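Who Will Make the Beds?

My mother could change a double bed in the time it took the kettle to boil, and she never thought of it as a skill. I have been turning that over in my mind since a talk at the library in Odthorpe last May, where a cheerful young man from a firm called Fultola told us that household robots were very nearly ready. He had a film of one carrying a cup along a kitchen worktop, and we all clapped when it put the cup down. I clapped as well, and I meant it, for I am fond of clever machines and always have been. I only wished, walking home afterwards, that I had asked him about sheets.

A cup is a kindly sort of object. It keeps its shape when you look away, and it has a handle, and if you know where one side of it is then you know where the rest is too. A sheet has no such manners. Pull one corner and the other three do as they please. It bunches, it slips down behind the mattress, it hides its own hem in a fold, and every morning it is lying in some arrangement it has never been in before and won't be in again. You and I sort this out with our fingertips, mostly while thinking about breakfast.

I worked for a good many years in the finishing room of a small linen firm, Ostwood, and I saw the same trouble there on a larger scale. We had a machine that could iron and fold 300 flat sheets while I drank my tea, and lovely work it made of them. But two women stood at the front of it, finding the corners and feeding them in, because the machine couldn't begin until somebody had turned a heap into an edge. Anything with elastic went to a table at the back and was done by hand. I don't say this to be unkind to the machine, which I rather loved. The dull part had been taken over and the awkward part had been left with us, and I suspect the home will go the same way for a good while yet.

So when people ask me whether the robots can do the chores, I want to know which chore, and in whose house. A made-up showroom bed with one white cover is a fair place to start. Real bedrooms have a chair pulled up close, a frilled pillow shoved against the wall, and a patterned spread underneath that mustn't be dragged off along with the sheet.

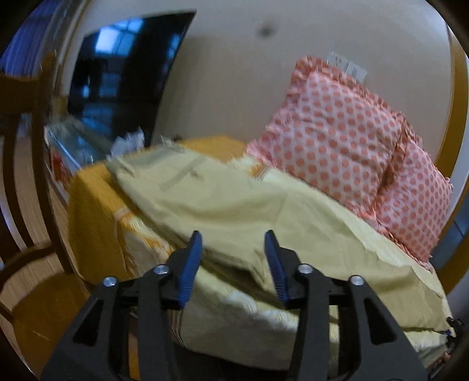

Hazel Doucet thinks I am asking too much too soon, and wrote to tell me so when she had read an early version of this. Her view is that a robot needn't make a bed beautifully, it need only pull the covers more or less straight, and that for anyone with bad shoulders a poor job done every day would be worth having.

She has a point, and I have been arguing with myself over it ever since. I would still want to know what the thing does when it gets hold of two layers and thinks it has one – whether it notices, and lets go, and tries again. That seems to me the real test, far more than speed. Give me a slow machine that knows when it has made a muddle and I'll happily clear the chair out of its way. Until then I shall carry on doing my own corners, tucked in the way my mother did them, with the kettle on.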